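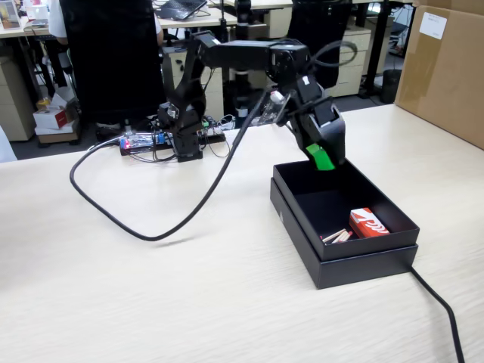 Frequently asked questions – Stukorau Student Robotics Club

Reading time: 6 min

We use cookies to remember your language. By continuing you agree to this.

These are the questions we receive most often from new students, from parents and from other schools. We try to keep the answers up to date. If you read something here that is different from what your group leader told you, please believe the group leader and write to us, so we can correct the page.

Who can join the club?

Every student of the school from the second year on. You do not need to know programming before you come. You need to be able to come regularly, because the groups are small and the others wait for you. Students from the first year can come as guests in the spring term.

What does the club do during the year?

We have one project for the whole year, and it is called Skamon. The task sounds very simple: a robot arm takes small things from the table and puts them in a box, and later it takes them out again and sorts them. A child of three years can do this. For our arm it is the work of a full school year, and we do not always finish.

Do I build my own robot?

No. In the first term you work on the club arm together with your group. In the second term you may design your own part for it, for example new gripper fingers or a holder for a cable. Parts are printed after the group leader has checked the drawing. Please do not send a drawing to the printer by yourself, also if it is very small.

Which objects does the arm have to pick up?

We start with blocks, like the green one in the photo on this page. A block has flat sides and a strong color, so it is easy for the gripper and easy for the program. After this come things that are more difficult, such as a matchbox. A single matchstick is the hardest object on our list. It is thin, it rolls away, and in the camera picture it is only a few pixels wide if the arm is too high.

May I bring an object from home?

Yes, if it is light, dry and without sharp edges. Please no glass, no food and no batteries. Write your name on it with tape.

Are the matches dangerous for the robot or for us?

Lighting matches is forbidden in the room, for everybody. They are taken out only when the group leader is present, and after the session they go back in the locked drawer. If you find one on the floor, give it to the group leader and do not put it in your pocket.

How does the arm know where the object is?

There is a small camera module near the wrist, so it moves together with the gripper. The program takes a picture, looks for the object, and calculates how far the wrist has to move. Then it takes a picture again. Many beginners want to use only one picture because it is faster. You can try it, and then you will see how often the gripper closes next to the block.

Why does the position number go from 0 to 2,047?

The position sensor in our joints divides one full turn into 2,048 steps, and we begin to count at zero. In the Skamon program you can write the angle in degrees and the program changes it for you. We still ask you to learn the conversion, because the error messages show only the steps. A student once looked for a mistake a whole afternoon, and the mistake was that 307 was written in steps and read as degrees.

How fast may the arm move?

In the first term the speed limit in the settings is 80, and it must stay there. The highest value is much more, but the arm is heavier than it looks and it does not feel your hand. When you have passed the safety test, the group leader can change the limit for your group. The change is for one session only.

What do I have to check before I switch on the arm?

Please do it in this order:

1. The base stands firmly on the table.
2. The cables can follow the arm. Move your finger along each cable and see that it is not under the base or around a joint.
3. The electronics board is not touching metal, and the thin wires are in their connectors.
4. The box is in its place inside the tape marks.
5. Hands, sleeves and long hair are away from the arm.
6. Say "power" in a loud voice, wait for the answer of your group, and switch on.

The cable to the wrist is too long. May I tie it together?

Please not. The arm needs this length when it turns to the far side. Last year one group fixed the cable very nicely with a cable tie, and at the first big turn the connector was pulled out. You may lay it in a wide curve on the table, away from the place where the gripper works.

The gripper does not let go of the block. What should I do?

First stop the program. Do not pull at the block. Open the gripper from the menu with the command "release", and hold your hand under the block only when the arm stands still. If it does not open, call the group leader. Write it in the group notebook also when the problem goes away by itself.

Is there a competition?

Yes, we go to the Antwi Cup in July. Each team gets a box, a set of objects and a fixed time. There are 2,000 points possible, and you lose points when an object falls outside the box or when a person touches the arm. The objects are shown to the teams only on the same morning. Our advice is to train with many different things and not only with the block which already works well.

Does it cost something?

The club is free. Material is paid by the school and by Erkora, a local company which also lends us measuring tools. For the trip to the competition we ask the families for a part of the bus price. If this is difficult for you, please tell us, and it stays between us.

Can I work on the robot alone?

No, there must always be at least two people, and one of them must have passed the safety test. You can write and test your program alone in the simulator – it runs on a normal laptop. The simulator does not know about friction, so your values will need some correction on the real arm.

I missed three sessions. Can I come back?

Yes. Read the group notebook first, and come fifteen minutes early so that someone can explain the changes to you.

Can another school visit you?

With pleasure. Please write at least two weeks before. Because the room is not big, we can take one small class at a time.

Contact: use the form on the club page | © Stukorau Student Robotics Club | Back to top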